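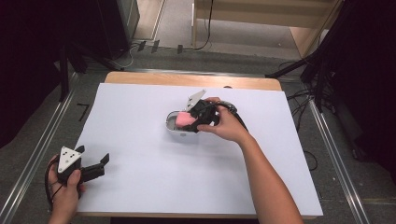

Lilla Csizmadia wrote in after the January session to say that a closed soap case does more harm than an open dish, and that she would sooner carry a bar in a folded washcloth. Start with her comment. Read it out in full if the room is slow to settle.

Notes for the talk: Bar Soap in Closed Cases
Speaker: Morag Baxter
Slides: Tibor Antal

Opening

The comment is correct for a bar that goes into the case wet and stays there. It is incorrect for a bar that has been left to dry first. Most of the talk is the difference between those two conditions. Say so early and move on.

Define terms. "Case" means a two-part container that closes. "Dish" means anything open. "Insert" means a loose piece placed under the bar, such as a ribbed tray or a cut pad. Benedikt uses "cradle" for the insert in his part of the handout. Same thing.

Case shape

Oval or rounded cases are easier to wipe out, as there are no inside corners to hold residue. A rectangular bar in an oval case touches the wall at its corners and leaves a gap along each long side. The gap is useful. Air moves through it when the lid is open.

Light interiors show residue less than dark ones. Check with a fingertip. Light residue on a white wall is easy to miss by eye under bathroom lighting.

Open the case flat on a table to load it. Put the bar in on its broad face. Do not stand it on edge to make it fit; if it has to stand on edge, the case is too small. Close the lid without pressing. A lid that has to be pressed is resting on the bar, and the bar will take the mark.

(Pass the sample cases around at this point. Ask for the Zindeo back, it has the only working hinge.)

Bar condition

Look at the bar before it goes in. The top face and the corners tell you the most. Points to cover while the slide is up: streaks in the surface, pale chalky areas, rounding at the edges. Chalky areas can come from drying or from rubbing, and a picture will not separate the two. Handling the bar usually will. A rubbed patch is often smoother than the face next to it.
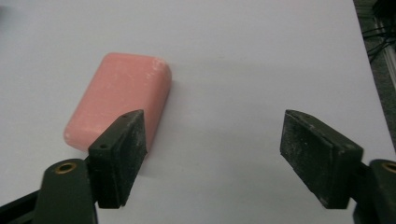
Slide 3. Pink bar, lying flat, with a chalky patch near one corner.

Leave the slide up for the weighing results.

Weighing results

The Troritz trial ran for 8 weeks. All bars were weighed together at the start and again at the end. Starting mass 1395 g, final mass 1057 g, a loss of 338 g. The figure includes soap used in washing, soap left on the case walls and water lost from the bar. We did not separate these. Someone will ask. The answer is that the scale was not fine enough for the wall residue and we had no second scale.

The bars were kept in three ways: closed case with no insert, closed case with insert, open dish. The bars from the cases without an insert were the softest underneath. The insert and open dish bars could not be told apart by hand. Nilmini Weerasinghe did the handling checks without being told which bar came from where, and her sheet is in the handout.

Do not claim more than that. The household water was hard, one type of soap was used, and the room was heated throughout.

Routine to recommend

1. Shake the bar after use.
2. Leave it on its long edge in the open until the surface is no longer tacky.
3. Wipe the case with a dry cloth, base first.
4. Place the bar flat and close the lid.
5. On arrival, open the case before unpacking anything else.

Step 2 is where people give up. For travel on the same morning, pat the bar with a towel and accept some softening. The washcloth method from the opening comment works for short trips, but the cloth then has to be rinsed several times.

Inserts

The Astero insert is cut for a larger case and needs trimming with scissors. The Dudás one fits but sits high, so thick bars foul the lid. Mention both and recommend neither. Sponge inserts hold water and should be squeezed out and dried separately.

Questions to expect

Cracking: the bar dried too quickly, usually near a heater.
Scent loss: not tested.
Joining an old bar to a new one: wet both faces, press, leave overnight outside the case.

Collect the handling sheets at the door. Spare handouts are in the blue folder.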